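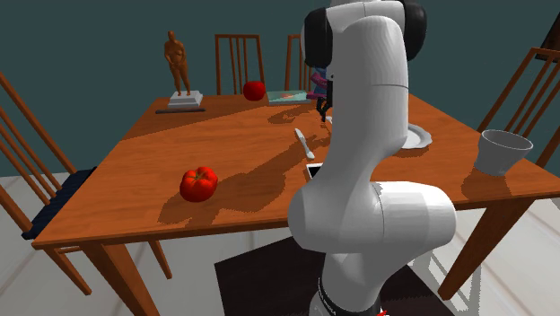 etetti_fan wrote:
If your planner jumps between two elbow solutions on every replan, I would look at the IK seed first. Changing the cost weights will only hide it.

marrowgate wrote:
Thank you for the quick answer. I do seed the IK, but from the home pose, not from the current joint state. Maybe this is my mistake. The jump comes on long reaches, when the target is on the far side of the table. For tomatoes close to the front edge it plans without problem.

My setup: Grultley planner, simulation in Zemside, control loop at 800 Hz. I ran 51 trials on Thursday and 11 of them ended with an elbow flip. In 3 of these the upper link went through the back of a chair in the plan, and the collision checker did not complain.

quillbox wrote:
The flip and the chair are two different problems, please do not mix them. Are the chairs in your planning scene at all? Zemside exports only the objects which are marked as graspable, unless you change the export setting. The planner can know the knife and the cup very well and have no idea that there is a chair.

marrowgate wrote:
I checked now. You are right, the chairs were missing. The table was there, but as one solid box down to the floor, so the legs do not exist for the planner either. I changed the export and the checker now rejects these plans.

The flips are still there – with the current joint state as seed I see them less often, but I have not repeated the full set.

etetti_fan wrote:
Then put a limit on the elbow joint for this task. It is ugly, but it works on our side with Etetti.

quillbox wrote:
I don't agree. With a hard limit you lose part of the workspace, and the rear edge of the table is exactly where he needs it. A better way is to penalize the distance from the previous solution and let the solver decide.

etetti_fan wrote:
In theory yes. In practice I spent most of March tuning this penalty and went back to the limit.

marrowgate wrote:
I will try the penalty first, because I need the far targets. Does someone know if the Turunen solver accepts a custom cost term, or must I patch it? The documentation mentions a callback, but the signature is different from the one in the header file.

quillbox wrote:
It accepts. Trust the header, the documentation is one release behind.

Comments (2)

pell_r: Same problem with the table exported as a box. Splitting it into a top and separate legs made planning slower for me, but it found paths it refused before.

nodrift: Please post the results of the penalty version when you have them.

Last updated: Thursday, 16:40

This site uses cookies to keep you logged in. Accept | Settings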